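Open day notes, Ludau, a Wednesday in May. Typed mostly on the bus home, sorry for the gaps.

Got there 9:40, doors were meant to open at 9:30, still a queue. Sign-in on paper. Badge sticker fell off before lunch.

The college runs this once a year for parents, local firms and schools thinking of starting a club. I went for the third reason. We have a room, a small budget and kids who keep asking.

## Main hall

Loud. Really loud. Line-following race in the middle, taped track on the floor, 142 entries over the day according to the board by the door (that's runs, not kids, took me a while to work that out). Fastest cars all looked the same, low and wide, sensors way out front. One team from Rusnák had built theirs tall and it tipped on the same bend every time. They kept sending it out. Big cheers.

Asked a girl at the pit table how long they'd had to build. Four weeks, after school. She said the code took one evening and the wheels took the rest. Wrong tires, too slick.

Sponsor stand from Brundano, free pens, gear kits to handle. The starter kit is 800 for a class set, which is more than we have. Took the leaflet anyway. They do a smaller box but you have to ask for it, it's not in the leaflet.

Coffee: fine. Pastries gone by 10:30.

## Second-year workshop, upstairs

Much quieter, and the bit I'd go back for. Noel Dagdag teaches it. Three benches, one task each, visitors drift between. He talks fast and draws on everything, incl. the back of my program.

Bench one was a conveyor sorting bottle caps by color. Worked well until somebody's sleeve knocked the lamp. Students re-did the thresholds on the spot, took ten minutes, nobody panicked. Good to see them fix it with a crowd there.

Bench two, arm stacking blocks. Slow. The student running it wanted to talk about her thesis on cable routing and I wanted to hear it, so we blocked the aisle a bit. Her advice for a new club: buy spare connectors before anything else, then buy more.

Bench three was a poster and a laptop, the team was at lunch.

## The cloth project

Down the corridor, seperate room. Student project called Dalumell, run by Oldřich Šimko's group, final years. The aim is getting a machine to fold laundry, and they start with people doing the folds using hand-held grippers. Cloth is hard, he said, because it never lies the same way twice. Towels first semester, now on to trousers.

Stood at the back and watched for a good half hour. Notes from that, in no order:

- you work with a jaw in each hand, so no smoothing things flat with your palm. Harder than it sounds. I had a go on a towel and made a mess of it
- sleeves are next, everyone is dreading sleeves
- students swap over often, wrists get tired
- they write down the bad folds too, and keep them
- khakis on the white board when I was at the front, waistband end already turned back over itself, a gripper either side of the legs
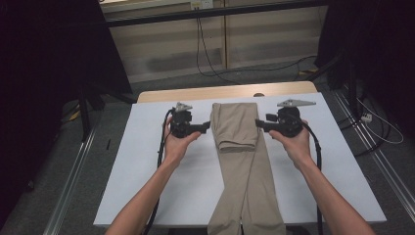
- cables come off the grippers and run down along your arms, you have to think where your elbows go. Asked about wireless, got a long sigh
- clothes come from a donation box. They'd take more, esp. big sizes

Asked Šimko if younger kids could do any of this. Said yes to the folding part, easily, and to arguing about what counts as a good fold, which his lot spent two whole meetings on. Didn't think the software side was worth trying under 16 or so. Fair.

## Practical stuff

Parking behind the gym, free but full by 10. Bus stop is closer anyway. Elevator is at the far end of the building, past the canteen. Canteen takes cards, soup was good.

Hall closes at 3, upstairs rooms start packing up before that, so do upstairs first.

## For our club

- ask Brundano for price on the small box
- email Dagdag, he offered to send his first-term task sheets
- line followers to start, cheap, and the kids can race them
- check tire grip on our floor!! it's the shiny kind
- spare connectors
- bring four or five of the older kids next year, they'd of loved the race

Still need to find out if the school van is free in May.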